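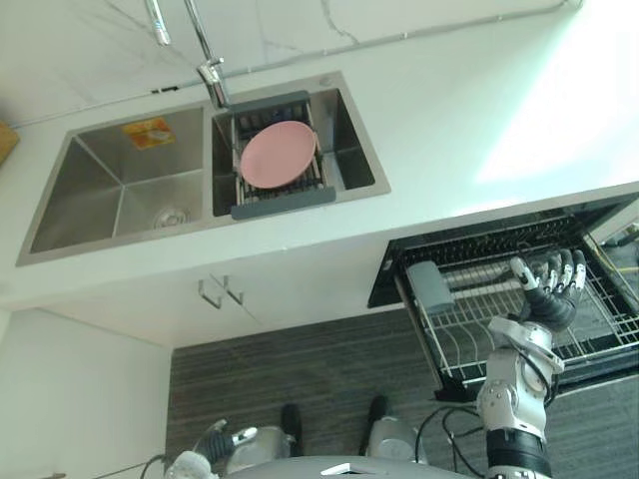
*A double sink with the dishwasher open next to it.*

## Water rates change with the September bill

The new water and sewer rates for Tenden start with the bill dated 2026-09-01. The district board approved them in August after two public meetings. Most households will see a small increase, and homes that use very little water may see their bill go down.

The main change is in how the first block of water is priced. Until now, every home paid for a minimum of 2,904 gallons a month, whether or not that much went through the meter. The minimum is now 2,000 gallons. Anything above it is billed in units of 100 gallons, and the price per unit is printed on the back of the bill.

"We had a lot of letters from people who live alone and never got near the old minimum," said Ngozi Odukoya, who runs the billing office. "They were paying for water they didn't use."

The sewer charge still follows the water reading. If you water a large garden in summer, you can ask for a second meter on the outdoor line so that water is left out of the sewer charge. The homeowner pays for the meter and the plumber. Ivan Kostiuk in the field office keeps the forms and can tell you whether your line is suitable. He will need to see where the pipe comes into the house, so please clear a path to it before he comes.

### Checking for a leak

A high bill is often a leaking toilet. Put a few drops of food coloring in the tank, wait 15 minutes without flushing, and look in the bowl. If there is color in it, the flapper needs replacing.

You can also read your own meter last thing at night and again before anyone runs water in the morning. The two numbers should match. If they don't — and the toilets are fine — check the outdoor taps, the water softener and the shutoff valves under the sinks. Leaks on the street side of the meter are ours to repair. Leaks on the house side belong to the owner, but we can adjust one bill a year if you send us the repair receipt.

### Paying online

The old payment page closed at the end of August. Payments now go through Clerkura, and your account number stays the same. Anyone on automatic payment has to enter their bank details again, as we were not able to move them over. Paper checks are still accepted at the counter and in the drop box on Warneo Street.

Questions about a bill should go to Birsen Saraç at the front desk. Please have your account number with you when you call. It is in the top right corner of the bill, above the mailing address.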